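DUKERNESS, January 22, 2019. The Dukerness town council has adopted a revised standard for the finishing and upkeep of wooden tables in public buildings, replacing a set of rules that had been in force for 17 years. The new standard covers reading tables at the library, dining tables at the Drullstead community hall and worktables in the town's two after-school rooms. It takes effect at the start of the next maintenance period.

The main change concerns surface coatings. Under the old rules, all public tabletops were to be stripped and recoated with a solvent-based varnish on a fixed schedule, whatever their condition. The revised text drops the fixed schedule. A tabletop will be recoated when it fails one of two checks: a water drop test, in which a drop left on the surface must still stand up as a bead after 20 minutes, and a wipe test, in which a white cotton cloth drawn along the grain must come away without color.

Murray Lemieux, the town's buildings manager, told the council that the fixed schedule had led to unneeded sanding.

"Each full strip takes material off the top," Lemieux said. "On a solid board you can do that many times. On a thin face you can do it twice, and then you are replacing the table."

Water-based finishes will now be allowed on all tables that are not used for serving food. Tables used for meals must carry a finish that the supplier has certified for food contact once fully cured. The standard sets out a minimum cure time before a table goes back into use and requires the date of coating to be written on the underside of the top.

## Cleaning and placement

The second part of the standard deals with daily care. Staff are to clean tabletops with a damp cloth and a mild soap solution, then dry them along the grain. Ammonia cleaners, bleach and abrasive pads are ruled out. Trays, lamps and other items left on a table for more than one working day must have felt or cork pads beneath them.

Placement rules were also revised. Tables with a clear finish are to stand out of direct sun where the floor plan permits, and any table next to a window must be turned end for end every October. The aim is to even out the change in color that light causes in pale woods. Heating vents may not discharge directly onto the underside of a top.

Light wood tabletops and their surface grain.
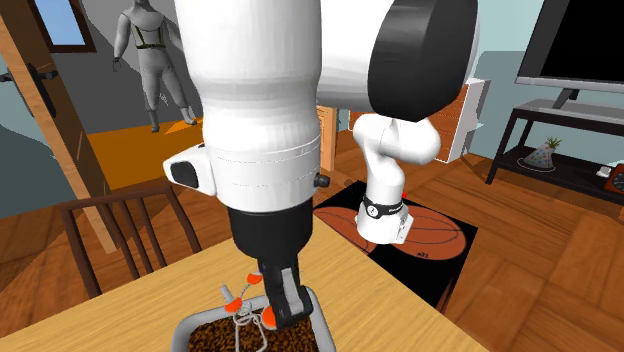
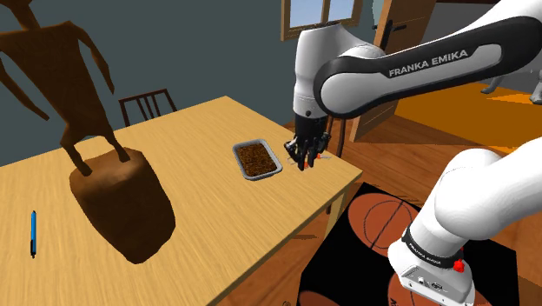
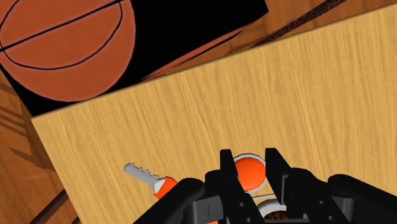

## Cost and supply

Finishing work will be contracted to Simard, a firm based in Drullstead that has handled floor repairs for the town in the past. The contract runs for one year and may be renewed once. It sets a price per table for a light recoat and a separate price for a full strip. Repairs to legs, rails and joints are outside the contract and will be quoted case by case.

The town expects to spend less on finishing in the first year, although no savings figure was entered in the budget. Setareh Kiani, who prepared the technical section of the standard, said the cost would depend on how many tables fail the first round of tests.

"We have nearly 100 tables on the inventory and test results for only a small part of them," Kiani said. "The first full round will give us a baseline. Until then any figure would be a guess."

Kiani said the water drop test was chosen over meter readings for its low cost and because building staff can carry it out without training. Results will be entered on a one-page form kept with the inventory record. A table that passes is tested again after 12 months. A table that fails is tagged and may stay in use for up to six weeks if the surface is free of splinters and open joints.

The council discussed whether tables in the after-school rooms should be fitted with laminate covers. The proposal was set aside. Lemieux said covers trap moisture at the edges and make it difficult to inspect the wood beneath. Removable cloth or cork mats remain permitted for craft work and must be lifted at the end of the day.

## Older tables

A separate clause applies to the long tables in the Drindanska reading room, which were bought secondhand and have an oil finish. They are exempt from the water drop test. Oiled surfaces do not hold a bead in the same way as a varnished one, and the test would fail them on every round. They will be inspected by eye for dry patches, gray staining and raised grain, and re-oiled as needed. Used oil cloths must be laid flat outdoors to dry or stored under water in a closed metal can before disposal.

Private groups that lend tables to public buildings are not bound by the standard. The council asked that they be given a copy and that borrowed tables be marked on the underside with the name of the lender.

The full text, the inspection form and the list of permitted finishes are held at the town office and may be copied on request. Written comments on the food contact section will be accepted until the end of the month. The first inspections will be carried out at the library, followed by the community hall.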